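Section 4. Table-top sorting and tidying: set-up and first run

Applies to the Zirano two-jaw kit with control software release 243 or later. Read section 3 (power and emergency stop) before starting.

4.1 What this section covers

Tidying a table is the household chore most owners try first. It is also a fair test of what the kit can and cannot do. Picking up a single soft item from a clear patch of cloth is within reach of the standard Brudska task set. Clearing a full table of mixed items, with no person standing by, is outside it. Treat the chore as supervised work throughout.

Washing up, ironing and anything involving a blade or a hob are not supported in this release. The shop-floor tasks in section 7 (bin to tray, tray to bin) are more dependable because the parts are rigid and identical. Household goods are neither, and settings should not be copied across from section 7.

4.2 Preparing the table

1. Choose a table that stands firm when pushed at the edge. Do not use a folding table.

2. Lay any cloth as flat as it will go. A plastic cloth tends to hold its folds. Folds taller than a finger's width should be pressed down by hand.

3. Remove glass, hot drinks, medicines and anything with an exposed point.

4. Set out soft goods first. Add boxes and tins only when the soft goods run has been completed twice without a stop.

5. Draw a curtain across any window that throws glare on to the work area. Shiny metal trays and tins may still reflect enough light to upset the depth reading. See fault code 3823.

Note: A printed cloth may be used. Bold shapes are sometimes taken for objects on the first pass. Run the background capture (4.3, step 2) with the cloth in place and the table otherwise bare.

4.3 First run

1. Switch on and wait for the steady light.

2. Select Background, then Capture. Keep hands clear of the table until the tone sounds.

3. Place the items. Leave a gap of one jaw width between them where possible.

4. Set the grip to Soft. The default is Medium, which will mark plush and crush a packet of tissues.

5. Select Single Pick. Do not select Continuous on a first run.

6. Check that the jaws approach from above and that both pads meet the item. If only one pad makes contact, press Hold and move the item by hand.

7. Lift, pause for 2000 milliseconds, then release. The pause is fixed in Single Pick mode.
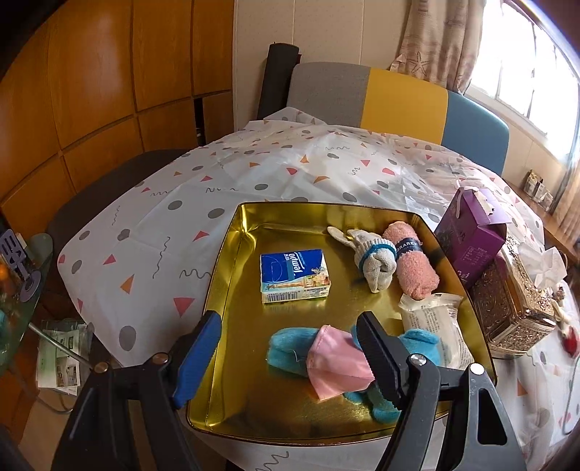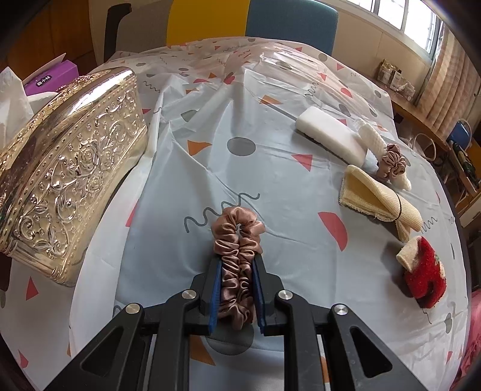
Soft goods on a printed cloth: a mask lying on a plush toy in a tray, first picture; a satin scrunchie held between the pads, second picture.

Can the kit be left to clear a table by itself?
It must be supervised. Single picks of soft items can be run one after another, but a person has to be within reach of the stop button and has to deal with items that overlap, slip or fold under the jaws.

4.4 Items by difficulty

Easy: rolled towels, thick sponges, small plush toys, unopened packets.

Moderate: folded cloths, knitted gloves, hair bands. The jaws may take one layer and leave the rest behind. Approach across the fold.

Difficult: face masks, single sheets of paper, thin film wrapping, anything lying on top of another soft item. Expect both layers to come up together. Separate them by hand before the run.

Caution: Do not attempt to lift a loaded tray. The jaws are rated for the item and not for the container.

Caution: Keep elastic loops away from the pivot pins. A loop caught on a pin must be removed with the power off.

4.5 If a pick fails

1. Press Hold. The jaws stay where they are.

2. Support the item with one hand and select Open.

3. Wipe both pads with a dry cloth. Lint reduces grip more than most users expect.

4. Repeat the pick once. If it fails again, move the item to the manual pile and carry on.

Fault code 3823 (depth reading lost) is cleared by repeating the background capture. If it returns, cover or remove the shiniest object in view.

4.6 Spares

Replacement pads are supplied in pairs by Shehu under the Flangate label. Fit both pads at the same time. Pads should be changed when the surface has worn smooth or the edge has started to lift.

Section revised 6 Oct 2025. The Continuous mode notes will be reissued in December, and until then Continuous should be used for rigid items only.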